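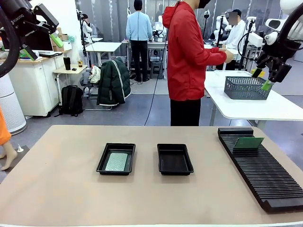
Feb 3, 2018 | By Staff Writer
Filed under: MMA, Interviews
2 comments

I got Francine Turcotte on the phone while she was eating rice out of a pot, so you know camp is going well. She fights at Plustedow 7 next, her first time back since that ugly split decision in November, and I figured she'd be sick of hearing about it. Nope!

"I watched it the next morning, with the sound off," she told me. "I gave myself two rounds. Then I watched it with the sound on and got mad at the commentary."

The big change is the gym. She left Ravska over the winter and now trains at Skusance, a much smaller room with a lot more wrestlers in it (she says her ears have noticed). I asked if the split was messy.

"People want it to be. I still text my old coach. I just needed somebody to hold me down every day until I hated it enough to get up."

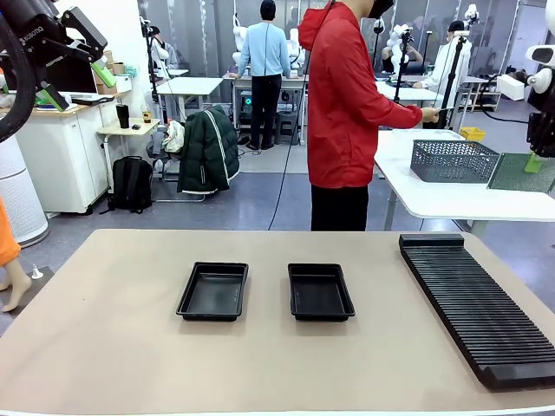
Her opponent, Aoki, loves the body lock against the fence, and Turcotte has spent most of camp with her back to a wall - sometimes with a heavier partner leaning on her for a full round. She sounded weirdly cheerful about that.

"She's strong, sure. But she rests there. When she rests, I'm going to throw elbows."

And the weight cut? She laughed and I heard the spoon hit the pot. "Ask me in fight week. Today I'm nice."

I also had to ask about a title shot, and she wouldn't touch it. "Let me win one first - then call me back and I'll talk your ear off."

Shares: 200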